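Help wanted: people to come and teach our two-arm breakfast robot
Shared workshop build, evening and daytime slots, starting in February

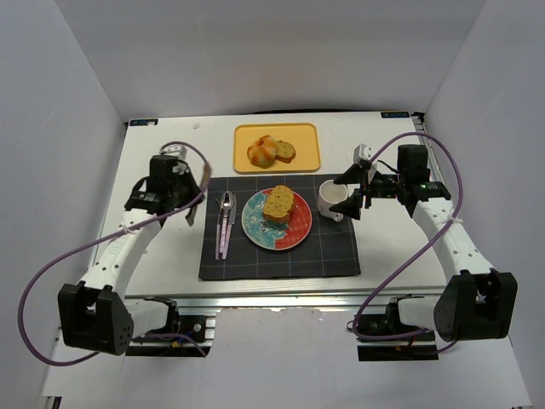

What we're building

We're a small group at the Pleltance shared workshop, and for most of the past year we've been putting together a tabletop robot with two arms that we'd love to see lay a breakfast table. Plate, mug, fork, spoon, knife, bread, the whole thing! The arms are bolted at the front corners of a white table with plain gray walls on three sides, and the project goes by the name Risten (it was the name on the box the first motors came in, and it stuck).

We have the mechanical side in decent shape. The cabling still needs love, and the elbow on the left arm has a bit of play that Kaiwen Han is chasing down. What we need most now is people. The robot learns from examples, which means somebody has to move the arms through the job by hand over and over, and so far that somebody has been one of four of us. We all do it the same way and the software has picked up our bad habits. So we want your habits too!

To date we have 2,728 recorded runs. We'd like 3,000 more before we train the next version, done by as many different people as we can get.

What you'd be doing

You sit in front of the table with a pair of hand controllers, one for each arm. A card tells you the task. It might be "move the slice from the yellow tray to the plate" or "set the mug upright next to the mat." You do it, you press the pedal, you put everything back a little differently from before, and you go again. A session is 3 hours with a long break in the middle, and the kettle is always on.

Mugs are hard. Handles are harder. The flatware is thin and lies close together, and picking up the spoon and leaving the fork where it was is something I still only manage on a good day. Bread is lovely to work with and everyone should start there.

Who we're looking for

Anyone 16 or over who can sit comfortably and use both hands. You don't need to know any programming or electronics. Left-handed people, please, please write to us, we have exactly one (hello, Elis). Gamers do well, and so do people who knit.

We also have room for one or two people who want to get into the build itself:

- someone who enjoys tidy wiring and strain relief
- someone who can 3D print and file gripper fingers, and doesn't mind doing it again the week after
- someone to help Harriet Delacroix sort and label the recordings

What you get

It's unpaid, apart from your bus fare and a very good lunch on the daytime slots. You get free bench time at the workshop for as long as you're helping, including the printers and the small lathe. Your name goes in the project notes if you'd like it there. Everything we record will be shared openly, and the recordings show the table and the arms. We'll go over that with you before you sign up.

How to join

Send a few lines to Shirley Vachon at the Pleltance front desk, or leave a note in the Risten mailbox by the door. Tell us which times suit you and whether you'd rather drive the arms or work on them. If you want to try it first, come by on any open evening and ask for a go. Shirley will set you up with a slice of bread and a plate.

Posted Jan 25, 2020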